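Desk (office furniture)

A desk is a table with a flat working surface used for writing, reading and clerical tasks, and for work with a computer. In its modern office form it consists of a top, one or more supports and, in most cases, some provision for storage or cable routing. The term covers both fully enclosed pieces with drawers and simple open designs in which a single panel rests on a metal underframe. This article deals mainly with the second type.

Contents
1 Terminology
2 Construction
2.1 Top
2.2 Underframe
3 Shaped front edges
4 Surface finish and marking
5 Drinks and other liquids
6 Placement in small rooms
7 See also

Terminology

In trade usage the panel is called the top or worktop, and everything beneath it the underframe. The edge facing the user is the front edge, whatever the position of the desk in the room. The long dimension is given as the width and the short one as the depth, a convention that often confuses buyers, who expect the longer figure to be called the length. A desk described in a catalogue as 2000 by 850 is therefore 2000 mm wide and 850 mm deep.

The words "bench" and "bench desk" are applied to long tops shared by two or more users. The Urker catalogues used "bench" for any top wider than a single workplace, while Manninen kept the word for frames that could be joined end to end. The two usages have never been reconciled and both are still met with in second-hand lists.

Construction

Top

Desk tops are made from solid timber, plywood, chipboard, fibreboard, glass or sheet metal. Board materials predominate in offices. A core of board is covered on both faces, and the edges are closed with a separate strip or, on dearer models, by a coating that runs over from the face. A top covered on one side only tends to bow as the humidity of the room changes, and the underside is for this reason normally given a balancing layer of similar weight.

Thin tops look lighter and leave more room for the knees, but they bend more between supports. A beam or pair of rails is therefore fixed beneath them. The Darnuler series, drawn by Uwe Bauerfeind, had a single rail set well back from the front edge, so that it could not be seen by a person standing at the desk.

Underframe

Three arrangements are common. In the four-leg frame, a leg stands at or near each corner. In the panel-end frame, a board at each end carries the top. In the T-leg or cantilever frame, one upright at each end rises from a horizontal foot which runs from front to back. The upright and foot together resemble a letter T turned upside down.

The T-leg leaves the front corners clear and allows a chair to be moved in from the side. Its weakness is at the joint between upright and foot, which takes the whole of any load placed on the front edge. A person leaning on a corner can set up a noticeable rocking movement if the fixing has worked loose. Height-adjustable versions have an upright in two or more telescoping parts – the fewer the parts, the stiffer the leg, other things being equal.

Levelling screws are fitted under the feet of most frames. Where they are missing, or have been lost in removal, thin pads are used in their place.

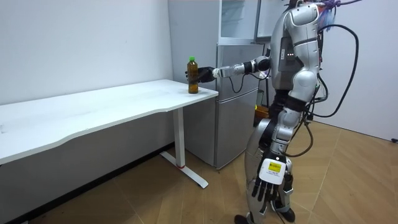 Shaped front edges

The front edge of a desk may be straight, convex or concave. A concave edge brings the two ends of the top slightly closer to the user, and objects kept there can be reached with less turning of the trunk. The curve also reduces the depth at the middle, and a shallow top should not be curved strongly. In her survey of office pieces, Marjatta Hämäläinen divided such tops into "waved", with a curve along part of the edge only, and "drawn", with one slow curve along the whole of it.

Shaped tops are made in left-hand and right-hand forms when the curve is not symmetrical. These cannot be exchanged by turning the top over unless both faces have the same finish and the fixing holes pass right through.

Surface finish and marking

White is among the most common colours for office tops. It reflects light well and suits rooms with few windows, but smudges, pencil marks and rubber marks show on it plainly. A fully matt surface holds grease from the hands more firmly than a satin one. A very glossy surface wipes clean easily but gives troublesome reflections under ceiling lights.

Ordinary soiling is removed with a damp cloth and a little washing-up liquid, followed by a dry cloth. Scouring powder leaves fine scratches which afterwards collect dirt. The maker of the Latix coating advised against any cleaner containing solvent.

Drinks and other liquids

Bottles and cups are the objects most often placed on desks apart from papers and equipment. A capped bottle presents less risk than an open cup, although a tall one is more easily tipped. Tea and coffee stain pale surfaces if left to dry, and spilt liquid that reaches an unsealed edge can cause board cores to swell. Such swelling is permanent.

Placement in small rooms

In a small room a long desk is usually set against a wall. Standing it clear of the walls gives access from both sides but uses more floor. Agustina Sosa recommended that the end of a desk nearest the door be kept free of storage, since passers-by tend to catch things standing there.

See also

Bench desk
Cantilever frame
Standing desk
Worktop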